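Jun 27, 2022

Bat bench, notes on the Clestau handles and the other things that came in over the weekend.

Started with the Clestau that came back from the second team with the loose handle. I had put it down as a splice problem last time without taking the binding off, which was lazy. Took the grip off today and cut the string back. The splice is fine. Glue line is tight the whole way down both sides and I could not get a feeler into it anywhere. What had gone was the rubber insert in the cane, on the face side, about a hand's width above the shoulder. It had let go of the cane on one side and the handle was flexing there and clicking. With the grip on, the click feels like it comes from the splice. Worth remembering for the next one, and I have gone back and put a question mark next to the two entries in the spring pages where I wrote "splice, suspected."

Opened the gap with a wedge, blew the dust out, ran glue in with a syringe and clamped it between the shaped blocks. Used the slower wood glue and not the quick stuff. The quick stuff goes in more easily but sets hard and brittle, and I think that is how the last repair on this same bat failed. There was a thin line of old glue in there that snapped like a chip when I pushed on it. Clamp stays on until tomorrow afternoon. Please don't move it to get at the vise. The small vise at the other end is free.

Rebinding to do after that. We are low on the waxed twine, there is enough for this handle and maybe one more. I tried the nylon on a scrap handle and it holds, but it slips while you are winding unless you keep the tension up the whole time, and it makes a ridge at the finish that you can feel through a thin grip. Would use it on a junior bat, not on this one.

Knocking in, Gundau mallet vs. the old one

The knocking-in trial is finished for the time being. The point was to see whether the heavier Gundau mallet gets a new bat ready in less time than our old wooden one, because we always have a pile before August and it ties up the bench.

Set up: 4 bats from the same delivery, Clestau short handles, same grade, all oiled the same day and left flat. Two done with the Gundau, two with the old mallet. Sessions of 10 minutes each, starting soft and building, edges last. After each session I dropped a used match ball on the sweet spot from the rail and looked for seam marks under the lamp.

Results in plain words. The heavier mallet does get there first, but not by as much as I expected. The old mallet pair needed one extra session to reach the point where the drop left no seam mark I could see. That is one session, for twice the ache in the forearm. The Gundau also left one small dent near the toe of the second bat that I am fairly sure was me catching it with the rim. It came up again with a damp cloth and the iron but there is still a shadow.

Things wrong with the trial, so that anyone reading this does not take it further than it goes:

The drop is soft. A ball off the rail is nothing like a ball at pace, so "no seam mark" only means no seam mark from a drop.

I got better at it as I went. The Gundau bats were done second. I should have mixed the order.

One of the old mallet bats was noticeably softer in the face from the beginning. It has wider grain and I would have guessed it would come in faster, and it did not, so either I am wrong about that or the pressing was different.

I would like somebody else to do the next set, with the order mixed up. Until then use whichever mallet you like on the face and the old one on edges and toe. The rim on the Gundau is too sharp for edges. I may round it over with sandpaper if there are no objections.

Press

Plattner press is running again after the roller bearing was changed. It had been pulling to one side, and the cleft we ran through it earlier this month came out lower on the left. Ran a strip of scrap poplar through first and then a reject willow cleft, and measured across the face at the toe, the middle and the shoulder. Level as far as the calipers can tell. The gauge still reads high when it is at rest. I have not touched that. I have written the rest reading on tape beside the dial, so take it off whatever you see.

The setting we had been using for finished faces was marked 115 on the dial. With the gauge reading high that means we were pressing lighter than we thought for however long it has been off. That might explain the run of bats that came back this spring with the faces flaking. Or it might be that the spring was wet and people left them in car trunks. I don't want to change the setting until we have a gauge we trust. Have asked for a price on a replacement and will put it in the folder when it comes.

One other thing on the press. The guard was off when I came in. It takes a minute to put back and the rollers do not care whose fingers they are. Guard goes on before the power goes on, including for a quick scrap pass.

Returned bats

Short list, in the order they are in the rack.

Long handle with the toe split. Split runs up from the bottom on the off side, goes a bit further than it looks from the front. Glued and pinned with a bamboo dowel. The toe guard had been stuck on over damp wood, and there was gray staining under it. Let it dry properly before a new guard goes on. End of the week at the soonest.

Junior bat with a chewed edge. Taped only. The kid will be out of that size before it matters.

Bat with the bulge behind the shoulder. I pressed on it with a thumb and it gives. That is the face delaminating where the first pressing was too deep, and there is not much to be done with it. Told the front desk it is fit for the nets and not for a match. Did not charge.

Heavy one from the Wardale league, back for the third time with the same complaint, that it "feels dead." Weighed it, tapped it all over, found nothing. Took the two grips off and there were three layers of tape underneath them, wound tight. Took the tape off, put a single grip on and it picks up like a different bat. If the owner wants the thick handle back we can put a second grip on but the tape should stay off.

The grip cone is getting rough at the tip and is snagging the inside of new grips. Sanded it and waxed it. If it starts catching again we need a new one.

Balls

Opened the box of practice balls from Gundau that has been under the stairs. Checked 5 of them on the scale and in the ring gauge. All pass through the large ring and none through the small one, so the size is right. Weights are close to each other. Two have a proud seam on one side of the quarter join, and I would keep those for the bowling machine or for slip catching, not for anybody batting without a helmet. Lacquer is thick and smells strong. Leave the lid off for a day or two, and not in the room with the oil rags.

While on the subject, the oil rags. They were in a heap in the bin again. Flat over the rail outside until they are stiff, then in the bin. Linseed heats up when it is bunched. I have put the sign back up.

Moisture readings

Took the meter around the cleft stack. The outer ones on the window side are drier than the middle of the stack, as before. Turned the stack and put spacers back in where they had fallen out. The meter battery is weak and the reading drifts if you hold the pins in for long, so I took the first steady number each time. Readings are on the card on the end of the stack and I have not copied them here.

To do

Clamp off the Clestau handle, check for click, rebind.
Order waxed twine, toe guards in the medium size, battery for the meter.
Chase the gauge price.
Round the rim on the Gundau mallet, if agreed.
Make up a second pair of shaped blocks. With one handle in the clamp we can't do another, and there will be more of these before August.
Look again at the two bats from the spring marked "splice, suspected," if they are still in use and the owners will bring them in.

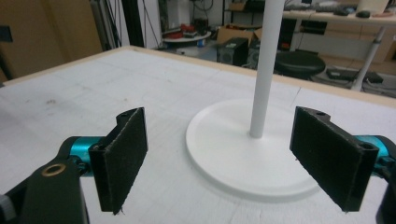 Wardale Cricket — Bat and Equipment Workshop

Notebook pages are kept in date order. Corrections go in the margin with your initials; please leave the original line readable.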